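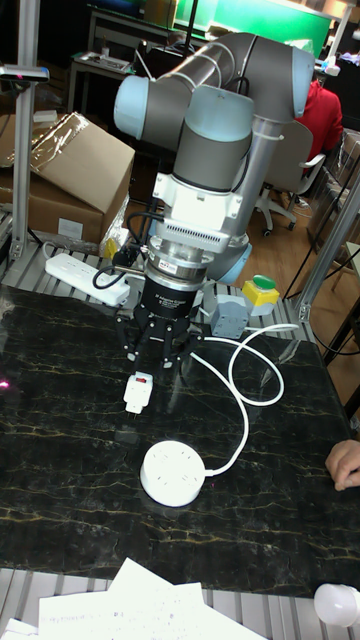
2 min read

4.2 Plug handling with the Rerkex kit

Figure 3. Three-finger gripper holding the plug, prongs down, with the round socket on the tabletop.

The kit, supplied by Eltamex, was tested on plug insertion over 189 trials. The socket was not clamped, so its position was measured again before each trial. Grip force was left at the factory setting. Almost 19 minutes were needed for the first calibration; later ones took 5.

Related articles
Godoy and Medeiros: Grip force defaults in adaptive hands
Clegg: Setup time in small work cells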